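Wrist views from the Limbridge bench

I've been meaning to put a few bits from the Kocsis grasping work online for ages, so here goes! I'm one of the people looking after the small bench in Limbridge, and for the past few months we've been testing a question that sounds dull and has kept me up far too late: how much can an arm learn from the camera at its own wrist, with no overhead view to help it out?

We collected 1077 demonstrations by hand (my shoulders still remember), threw out the ones where somebody bumped the table or forgot to press record, and trained on 1000 of them. Zovon is our name for the policy that came out the other end. It gets the wrist picture and the finger positions, and that's your lot.
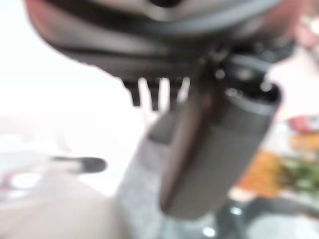 What surprised me most was how little the blur mattered. I'd have bet good money on needing sharp pictures up close, but when we trained a second version on cleaned-up, sharpened views it did slightly worse - and it was slower too, which annoyed everyone. My hunch is that Zovon leans on big patches of light and dark near the fingers and pays very little attention to fine edges. I can't prove that yet.

We ran 204 test grasps in January, with 10 objects it had never met, and long thin things went far better than squat ones. Anything see-through is still a pain. The Grendholm arm is next on the list, and its camera sits at a different angle, so I fully expect the first week to be a mess. I'll add more pictures once it's up and running.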